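3.2 Door hardware and opening effort in the Grostura corridors
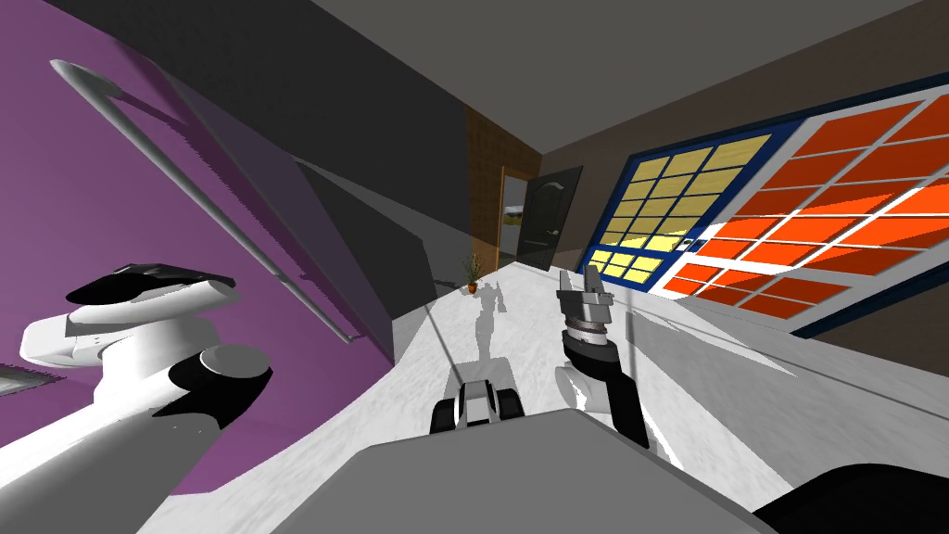 Opening effort was treated as a property of the whole door set, meaning the leaf, the closer, the latch and the handle taken together. Earlier work on corridor doors has tended to report closer torque alone (Wendt and Herath), and this makes it hard to compare sites where the handles differ in length or in distance from the hinge. In the present study the force was measured at the point where a person would normally grip the handle, and the horizontal distance from that point to the hinge line was recorded with each reading.

Two buildings were surveyed, the Grostura clinic and the Samarakoon annex. Both were fitted out under the same hardware schedule, but the annex doors were rehung after the floor finish was changed, and the gap under the leaf is smaller there. A smaller gap raises the pressure needed to start the leaf moving when the supply fans run at full speed. For this reason all readings were repeated with the fans at their night setting. Differences between the two fan settings are given in Section 4 and are not corrected for in the values reported in this section.

Force was taken with a spring gauge held at right angles to the leaf. Each door was opened through 30 degrees at a steady pace, and the peak and the mean were written down separately. The peak nearly always fell in the first part of the swing, where the latch releases and the seal parts from the stop. Five readings were taken per door and the highest and lowest dropped. Doors with a damaged closer arm were left out of the main set and are listed in the appendix.

Long bar handles give the user a choice of grip height, which a lever or knob does not. On a vertical bar this has no effect on the moment arm, and the same force is needed at any height. Users still varied widely in where they took hold. Shorter users and those carrying a load gripped low on the bar, and in the annex several pushed on the leaf itself with a hip or forearm. Pushing on the leaf moves the point of contact toward the hinge and raises the effort, so gauge readings at the handle understate what these users met.

Closer settings drifted over the course of the study. The units at Grostura had been adjusted in July by the maintenance contractor, Jatidia, and were checked again after 2,200 logged openings. Most had slowed in the final part of the swing. Bandara and Siriwardena describe a similar drift in the Tulov stairwells and put it down to the valve seals. Our data do not allow the cause to be separated from the effect of room temperature, which was logged only in the Grostura building. The sensor there was mounted near the ceiling and probably reads high.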